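**How do I keep track of gifts from fans of my blog?**

My fashion blog got 13 gifts since November (scarves, boots, even a $145 bag!) and I've lost track of who sent what. Any system you love?
- Janelle Cabanatuan

**Lucyna Kurek** answered:

Congrats, what a fun problem to have! I keep one spreadsheet: sender's screen name, item, date, thank-you sent. Fill it in before you open the next box - I skipped that once and thanked the wrong person for a scarf.

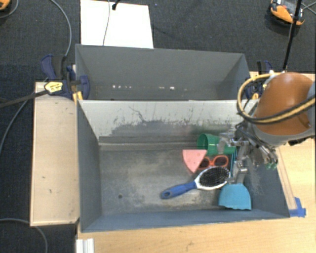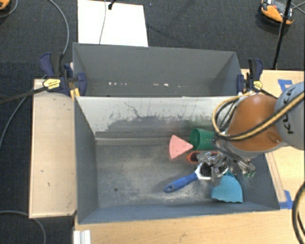
*Pink wedge and other bits in the gray bin, both pictures.*

**Adalberto Bastos** answered:

Spreadsheet, yes! Also use a PO box, and ask a tax person about the pricier stuff.

**Heloísa Marinho** answered:

i just use my wishlist history lol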